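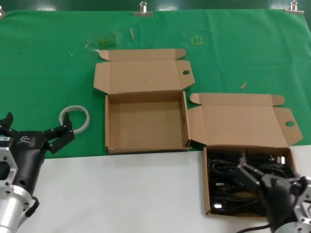
Cable sorting at the bench: one full box, one empty box, two arms.

Can a machine tidy a drawer yet?

Most readers who write to this newsletter ask some form of the same question: when will a robot do the dull jobs at home or in the back of the shop? Moving a tangle of cables from one cardboard box to another is a good test of where things stand. A ten-year-old can do it. For a two-armed machine it is still hard work.

Cables bend, loop around each other and hide their own ends. A gripper that closes on one cord may lift four. Black cords on top of black cords also give a camera very little to go on. Rigid items such as cups, cans and boxed goods are much easier, and that is where most of the progress has been made.

Leltex, which packs spare parts for small appliances, has been keeping a log of this kind of task. Its latest count covers 1,142 attempts at taking a single cable out of a mixed box. The company scores an attempt as good only if one cable comes out and lands in the other box with no help from a person. The first 200 attempts were mostly failures. Later ones were better, but the staff at the Denell site still sort cables by hand when an order has to go out the same day.

Jiltow is working on the household side. Its list of chores has 3,041 entries, from folding dish towels to emptying a junk drawer. Anything with string, wire or cloth in it sits near the bottom for reliability. Wiping a flat counter and loading large plates are near the top.

Cost matters too. Wanyama rents two-arm benches to workshops and asks customers to plan on at least 1,000 repeats of a job before they judge whether the bench earns its keep. A repair shop with one box of old chargers to clear out will not get there. A warehouse that handles returned electronics might.

For now, the fair answer is that machines can help with a few steady, repeated chores if the objects hold their shape. Soft and tangled things are slow going. Leltex plans to post its full log in April, including the failed attempts, and we will print the main figures when it does.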